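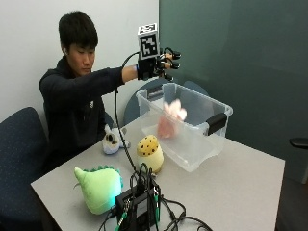 로크소프(Rokthorpe) 한글책방 정기 운영모임 회의록

일자: 07/09/2022
장소: Brarside 회관 2층 작은방
참석: 대출 담당, 목록 담당, 어린이책 담당, 회관 쪽 Linnea Hägglund(안건 1, 2만 참석), 서기
불참: 소식지 담당 (메모로 의견 보냄, 안건 5에 붙임)
통역: 안건 1, 2는 영어로 진행, 서기가 한글로 정리함. 표현 좀 어색해도 양해.

지난번 회의록 확인. 수정 한 군데, "반납함 교체"가 아니라 "반납함 열쇠 교체". 그 외 이의 없음. 승인.

안건 1. 책방 이전

지금 쓰는 아래층 방, 회관에서 악기 연습실로 돌린다고 함. 시점은 10월 안. Linnea 설명으로는 복도 끝방이 비니까 그리로 가면 된다고. 크기는 지금보다 조금 좁음. 창문은 북쪽. 햇빛 덜 들어서 책등 바래는 건 줄겠다는 의견 있었음 (목록 담당).

사용료는 그대로 월 50파운드. 난방비 별도인지 물음 → 포함. 서면으로 받아두기로.

문제는 책장. 현재 책장 18개. 끝방에 다 들어가는지 아무도 재보지 않음. 벽 길이는 Linnea가 도면 보내주기로 했는데 도면이 옛날 거라 문 위치가 다를 수 있다고. 직접 가서 재는 게 빠르겠다는 쪽으로 정리. 대출 담당이 줄자 들고 가기로.

바닥 하중 얘기도 나옴. 끝방 밑이 부엌임. 회관 관리 규정에 책장 얘기는 따로 없고, 높은 책장은 벽에 고정해야 한다는 조항은 있음. 고정 철물 누가 사느냐 → 회관 부담. 구멍 뚫는 것도 회관에서 사람 불러서 함. 우리가 임의로 뚫지 말 것. 예전에 한번 뚫었다가 말 나온 적 있음.

이사 날짜는 이번에 못 정함. 연습실 쪽 공사 일정이 먼저 나와야 됨.

결정: 끝방으로 이전. 이의 없음.
할 일: 벽 길이 실측(대출 담당), 사용료 조건 서면(Linnea), 버릴 책장 고르기(전원, 다음 모임 전까지)

안건 2. 출입 열쇠와 반납함

반납함이 현관 안쪽에 있어서 회관 닫힌 시간에는 반납이 안 됨. 민원 계속 들어옴. 바깥으로 빼자는 안은 비 때문에 보류. 현관 유리문 옆 처마 밑은 어떠냐는 얘기. Linnea: 소방 통로라 안 됨. 그럼 옆문 쪽. 거기는 검토 가능, 다만 자전거 거치대를 옮겨야 해서 회관 내부에서 물어보고 알려주겠다고.

열쇠는 지금 네 벌. 한 벌 행방 모름. 작년에 그만둔 분한테 있을 가능성. 서기가 연락해보기로. 못 찾으면 자물쇠 바꾸는 비용을 우리가 내야 함. 끝방으로 옮기면 어차피 열쇠가 달라지니 그때까지 두자는 의견이 많았음. 그렇게 하기로.

Linnea 여기서 퇴장. 다음 일정 있음.

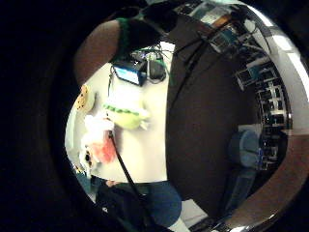
사진 1. 은색 테두리 쪽, 왼편에 작은 화면 켜져 있음

안건 3. 장서 목록 정리

목록 담당 보고. 여름 동안 전수 조사 끝남. 목록상 1103권, 실제 책장에 있는 것 831권. 대출 중인 것 빼고도 차이가 큼. 차이 원인은 대충 이렇게 봄.
- 중복 등록. 같은 전집을 낱권으로도 넣고 묶음으로도 넣은 경우
- 예전에 폐기한 책 기록을 안 지움
- 진짜로 안 돌아온 책. 특히 만화, 요리책

안 돌아온 책을 끝까지 쫓을 건지 의견 갈림. 대출 담당은 안내 메일 한 번만 보내고 끝내자. 어린이책 담당은 그림책은 구하기 어려우니 한 번 더 보내야 한다고. 절판된 것도 몇 있음. 결국 일반책 한 번, 그림책 두 번으로 정함. 말투는 부드럽게. "독촉"이라는 단어 쓰지 말자고 함. 벌금 없음, 원래도 없었음.

목록 프로그램 건. 지금 쓰는 Oltia는 한글 검색할 때 띄어쓰기가 다르면 안 나옴. 예) "엄마 마중"은 나오는데 "엄마마중"은 안 나옴. 저자 이름도 로마자로 넣은 것과 한글로 넣은 것이 섞여 있음. 다른 프로그램으로 옮기자는 얘기 또 나왔는데, 옮기면 청구기호를 다 다시 넣어야 해서 목록 담당이 난색. 당장은 그냥 쓰고 입력 규칙만 통일하기로.

입력 규칙 (목록 담당 초안, 그대로 통과)
제목은 표지에 적힌 띄어쓰기 그대로
저자는 한글 먼저, 괄호 안에 로마자
번역서는 옮긴이 꼭 넣을 것
시리즈는 낱권 등록만, 묶음 등록 금지
기증자 이름은 비고란에. 공개 화면에 안 보이게

중복 등록 지우는 작업은 10월 전에 끝내는 걸 목표로. 이사하고 나서 하면 더 꼬임.

안건 4. 낡은 책 수선과 폐기

책등 떨어진 책 한 상자 있음. 수선 맡길지 버릴지. Baldursdóttir 제본소에서 예전에 견적 받은 적 있는데 권당 값이 책값보다 비쌌음. 사전하고 오래된 시집 몇 권은 그래도 맡기자. 나머지는 테이프. 단 투명테이프 말고 제본용으로. 투명테이프 붙인 건 누렇게 변해서 더 보기 싫음. 어린이책 담당이 집에 제본용 테이프 남은 거 있다고 가져온다 함.

곰팡이 난 책은 바로 폐기. 다른 책하고 같이 두지 말것. 비닐에 따로.

문제집, 수험서류는 이제 안 받기로. 답이 다 적혀 있거나 연도가 너무 지난 게 많이 들어옴. 기증 안내문에 한 줄 추가. 잡지도 최근 것만. "최근"을 몇 년으로 할지 한참 얘기하다가 2년으로 함.

백과사전 전집 건은 매번 나오는 얘기인데 이번에도 결론 안 남. 자리 제일 많이 차지함. 빌려간 기록 없음. 그런데 기증하신 분이 아직 자주 오심. 대출 담당이 여쭤보겠다고 함. 끝방이 좁으면 어쩔 수 없다는 데는 다들 동의.

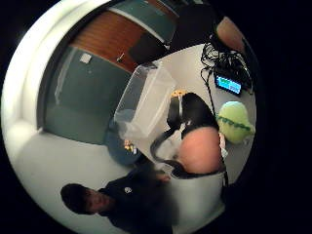 사진 2. 탁자 위로 손 뻗는 중, 뒤로 흰 벽

안건 5. 가을 낭독 모임

10월에 하는 걸로. 이전하고 겹칠 수 있어서 날짜는 비워둠. 장소는 Brarside 회관 큰방 신청, 안 되면 책방 안에서 작게.

읽을 책 후보: 단편집 두 권, 산문집 한 권. 투표는 메일로. 한글 서툰 분들도 오시니까 너무 긴 글은 빼자고 함. 한 사람 10분 넘지 않게. 작년에 한 분이 너무 길게 읽으셔서 뒤에 분들이 못 읽음.

소식지 담당 메모 (그대로 옮김): "낭독만 하면 아이들 지루해함. 아이들 순서를 앞에 두고 끝나면 옆방에서 놀게 하면 어떨지. 그리고 포스터에 영어도 같이 넣어주세요. 작년 거 보고 무슨 행사냐고 묻는 이웃이 많았음."
→ 아이들 순서 앞으로, 찬성. 옆방에 어른 한 명은 있어야 됨. 누가 할지는 미정. 포스터 영어 병기도 찬성.

먹을 것: 송편은 추석 지나서 애매하다, 그냥 떡이면 된다, 사는 게 낫다 등등. 각자 조금씩 가져오되 견과류 들어간 건 이름표 붙이기. 차는 책방에서 준비. 회관 주전자 빌릴 수 있는지 Linnea한테 물어볼 것 (아까 물어봤어야 하는데 깜빡).

마이크 필요 없다는 쪽으로 정리. 큰방이면 다시 생각.

안건 6. 기타

- 토요 개방 시간을 한 시간 늦추자는 건의 들어옴. 아침에 사람 거의 없음. 다음 모임 안건으로 넘김
- 문 앞 안내판 글씨 바램. 이사 갈 때 새로 하기로
- 대출 카드 용지 거의 떨어짐. 서기가 주문
- 전기포트 코드 꼭 뽑고 나갈 것. 지난달에 두번 꽂혀 있었음
- 책방 메일 비밀번호 바꿈. 필요한 사람은 목록 담당한테 따로 물어볼 것, 메일로 주고받지 말기
- 어린이책 담당 건의: 낮은 책장은 버릴 책장 고를 때 빼달라. 아이들 손 닿는 게 그것뿐. 그러기로
- 바구니에 있는 주인 없는 우산은 비 오는 날 필요한 분 드리기로햇음

할 일 모음
대출 담당: 끝방 실측, 안내 메일 발송, 백과사전 기증자와 얘기
목록 담당: 중복 등록 삭제, 입력 규칙 인쇄해서 책상에 붙이기
어린이책 담당: 제본용 테이프, 안 돌아온 그림책 목록 따로 뽑기
소식지 담당: 기증 안내문 수정, 낭독 포스터 초안 (본인 확인 필요, 서기가 연락)
서기: 열쇠 건 연락, 대출 카드 용지, 큰방 신청서, 주전자

다음 모임: 공사 일정 나오는 대로 메일로 알림. 실측 결과 먼저 보고 시작.

회의록에 빠진 것 있으면 서기에게 답장 주세요.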